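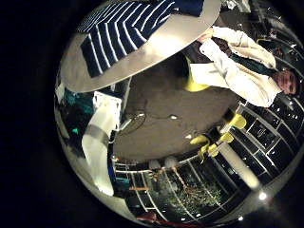

Section 2: Setting up the Skureo swing sensor

Read this section before you clip the sensor to anything. The quick card in the box says the Skureo is "ready when you are". It is ready after it has been charged, paired, levelled and given a few dozen swings to argue with, and any figure it gives you before that should be ignored.

Before you start

You need the sensor, the grip clip, the charging lead and a phone with the Sisier app installed. The app asks for your location, your contacts and your birthday. Location is used for course maps. We have found no feature that uses the other two, and refusing them makes no difference to the readings.

Charging and pairing

1. Plug in the charging lead until the light stays green. A slow blink means it is still charging, whatever the app says.
2. Hold the button until the light turns blue.
3. Open Sisier and choose Add Device. If two sensors are listed, pick the one whose last four characters match the label under the clip.
4. Wait for the tone. If there is no tone, close the app fully and go back to step 2.

Note: The app may offer a "tour-level profile" at this point. Skip it. It changes the colours of the charts and, as far as we can tell, nothing else.

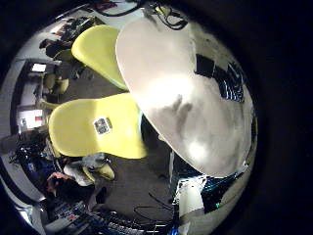
Yellow chairs at a white table

Fitting the clip

5. Slide the clip over the butt end of the grip with the arrow pointing at the clubface.
6. Press the sensor in until both sides click.
7. Take three slow practice swings. If the clip turns, remove it and fit the smaller insert.

Caution: Do not fit the sensor to a club with a split or perished grip. Do not leave it on the club in a car boot in summer. The maker calls it weatherproof, but the warranty leaves out damage by water, so treat it as you would a watch you like.

Calibration

8. Lay a club on the ground pointing at your target and stand to it as you normally would.
9. Choose Calibrate and hold still until the bar fills.
10. Hit ten shots with a seven iron, then ten with your driver. Don't pick out the good ones.
11. Compare the carry distances with a marked range or a launch monitor, and write the difference down.

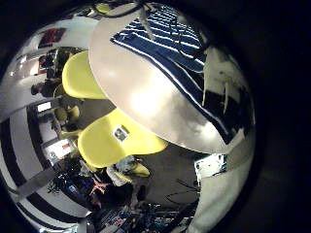
Most people skip step 11, and the maker seems happy for them to. The sensor does not see the ball. It measures how the handle moves and works out the rest from a table, which explains why a clean strike and a thin one can be given the same carry. Tempo and backswing length are worth having. Spin, in our view, is a guess with a decimal point.

Do not enter for a competition, change your shafts or pay for the Zetus coaching plan on the strength of one round. Play at least 18 holes with the sensor on every club before you look at averages, and check local rules before using it in a card-marking round.

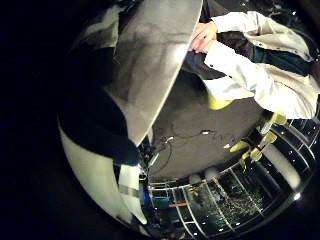

SEBASTIAN, December

Changes to this section. Steps 9 to 11 have been rewritten after Aitana Figueroa compared 144 driver shots with the range's own monitor and found the sensor reading long on nearly all of them. Rodrigo Sepúlveda repeated the test with a second unit and got a smaller error in the same direction. Zetus replied that its distance table is built from more than 2000 swings. It did not say whose.

If your own readings are long, open Settings, then Distance, and enter the difference from step 11 as a minus figure. Check it again after any app update, as updates have been known to set it back to zero.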